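Droris – progress report to Zandton, January

We collected 2,108 demonstrations at the Tendmont site this period and retrained the policy on all of them.

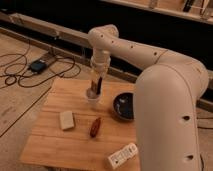

Does the policy need new demonstrations for every new object?
It needs a small set, currently 15 per object, added to the base data before retraining.

Over 100 test trials on the tabletop tasks, the retrained policy completed 86. Most failures were missed grasps on small items – the arm closed too early.

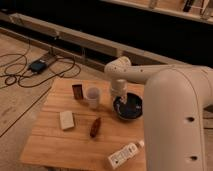

Next period we will rerun the same trials with the Ramanauskas grasp filter switched on and report both results.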